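Talta Cube Tracker
Pose tracking software for hand-held grippers
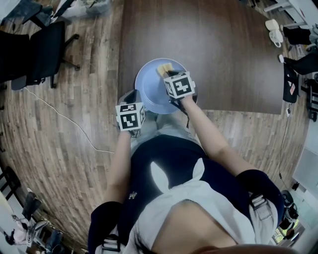 Talta takes video from a head-mounted camera and works out where each hand-held gripper is, which way it is pointing, and how it moved over the course of a take. It reads the printed marker cube on top of the gripper and writes a six-degree-of-freedom pose for every video frame in which at least one face of the cube can be read. The output goes straight into Skalell planning tools or into any training pipeline that accepts plain CSV or HDF5.

Talta is made for teams recording two-handed table work such as dishwashing, sorting, folding and packing. It runs on a recorded file or on a live stream. No external tracking cameras are needed.

How it works

Each face of a cube carries its own pattern. Talta finds the patterns, matches them to the cube file you loaded, and solves for the pose of the whole cube using every face in view. When two or more faces are visible the solution is steadier than with one, especially in rotation about the camera axis. Single-face poses are kept but marked with a lower confidence score, so you can filter them out later.

Left and right are assigned by marker ID. Crossing your arms or passing one gripper over the other does not swap the tracks.

Short gaps are filled by interpolation. The limit is 3 frames by default and can be changed in the project settings. Longer gaps are left empty and listed in the take report with their start and end times.

Camera motion is handled separately. If you tape a reference board to the table, Talta reports gripper poses in table coordinates. Without a board it reports them relative to the camera, plus the pose of one gripper relative to the other.

What's included

Talta desktop application for Linux and Windows
Command line tool for batch processing
Python package with read and write functions for all Talta files
Printable cube and reference board sheets in two sizes
Calibration wizard for standard and wide-angle lenses
One year of updates

Grippers, cubes and cameras are not included. Cubes printed from the supplied sheets work on any gripper with a flat mounting surface. Measure the offset from the cube center to the jaw tips and enter it under Tool Geometry before the first recording.

Specifications

Tracked cubes per take: 2 standard, more with the Multi option
Video rate: up to 60 frames per second
Pose output: position and quaternion, time-stamped, with confidence score
Export: CSV, HDF5, Skalell project
Input: MP4, MKV, USB camera stream
Graphics card: required for live mode, optional for batch processing
License: per workstation, offline activation available

Recording advice

Print the cube faces on matte paper. Glossy stock picks up glare from windows and ceiling lights, and a washed-out face will not decode.

Use a fixed exposure. Auto exposure tends to blur the markers when the head turns from a bright area to a dark tabletop. Set the shutter as short as your lighting allows and add light if the picture gets too dark.

Run the calibration wizard again after any change to lens, focus or resolution. The wizard takes a few minutes and saves a profile that can be shared between workstations using the same camera settings.

Keep straps, cords and sleeves off the cube faces. A partly covered pattern is dropped, and the pose then depends on whatever faces remain.

Jaw opening

The base license tracks the cube only. The Pramanik add-on estimates jaw opening from the same video and adds one extra column per gripper. It needs a short clip of each gripper opening and closing fully, recorded once per gripper model. Results are less reliable when the jaws are hidden behind the object being held, and those frames are flagged.

Known limits

Talta does not recognize objects. Plates, sponges and other items on the table are not labeled or tracked. For object labels, export the take to Nilgate and use the shared time stamps.

Wide-angle footage loses accuracy near the corners of the image. Cubes held there for most of a take will show higher jitter.

Price and ordering

Talta base license: $269 per workstation
Pramanik add-on and Multi option: quoted on request

Licenses are sent by email. A trial version with all base features is available and limits export to the first minute of each take. Trial projects open in the full version with no conversion.

The next release is planned for January and adds a side-by-side view for comparing two takes of the same task. It is covered by the update period of all current licenses.

For technical questions before ordering, write to Sewwandi Pathirana in product support. Attach a short sample clip and your camera model if you would like us to check whether your footage will track.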